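3.2 Suture material and knot security

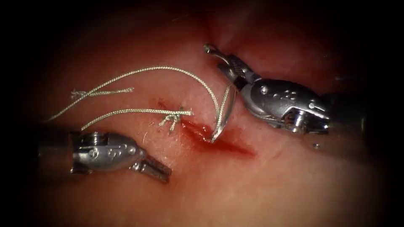
Knot security depends on the material, the number of throws and the tension applied to each one. Braided sutures have more surface friction than monofilament and usually hold with fewer throws, but they can also carry fluid along the strand. Lim and Na tested 624 knots tied by 6 surgeons and found that most slippage came from uneven tension on the second throw.

Figure 2. Braided suture with a tied knot at one end of a short wound.

We used the same loading method, with a crosshead speed of 50 mm per minute, and recorded slippage and breakage separately.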